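Jillport's Repair Evenings Are Coming Back in September

August 23, 2021

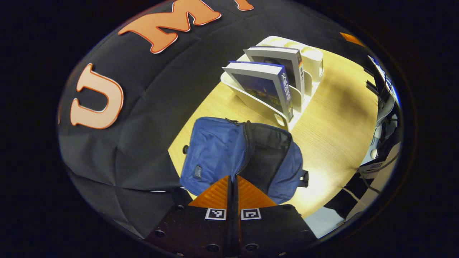
I got the email last night and I've been in a good mood ever since! The repair evenings at the old Clelano building are starting up again in September, after sitting out the whole last year and then some. If you never went, it's pretty simple. You bring in something that's torn or wobbly or won't turn on, you sit down with a person who knows more than you do, and you fix it together (or you find out it can't be fixed, and you have a cup of coffee anyway).

Wilma Postma is running it again, which made me very happy. I called her this morning while she was unloading boxes of thread and zippers out of her car, so there was a lot of thumping in the background. She told me the sign-up list already has 236 names on it. "I thought we'd get maybe half of that," she said. "People had a long time at home to look at their broken stuff."

I know I did. My own pile is a desk lamp, two jackets and a suitcase with a handle that only comes up on one side.

The first evening will have 17 tables, and you'll need a time slot now, so please don't just show up with your toaster like I used to. Slots are 20 minutes each. That sounds short, and Wilma says it is short, but if your thing needs longer they'll write you in for a second visit. She'd also like everyone to clean their stuff before they bring it. She was very firm about the toasters. Crumbs everywhere last time, apparently.

Sewing is getting more room than before, and I think that's smart, as the line for it always went out the door and halfway down the steps. Hems, buttons, bag straps and zippers are all fine. Leather they'd rather you ask about first. Wouters, the hardware store on the corner, is giving the group a discount on screws and glue and little bits of wire, and they've put a drop box by the register where you can leave spare parts you don't want anymore. I took in a coffee can full of mystery knobs and they were very nice about it.

It still doesn't cost anything. There's a jar by the door, and last time around the jar money paid for a second soldering iron and a proper magnifying lamp. This year Wilma wants a better sewing machine, one that can get through denim without complaining.

One more bit of news, for those of you out toward Humemberg: they're talking about doing an evening there too, later in the fall. They need a room with decent lights and enough outlets, and they've looked at 4 places so far without picking one. The last one had a great big kitchen and exactly one working plug. If you know of a spot, call Wilma or leave a note for her at Wouters and they'll pass it along.

Sign-up sheets are at the Clelano front desk, the library and the store. You can put down two items per person, and kids can come if they've got a grown-up with them (last time a girl fixed her own bike bell and rang it all the way home, I could hear her from my porch). I've got my name down for the suitcase and the lamp. The jackets will have to wait for the next one.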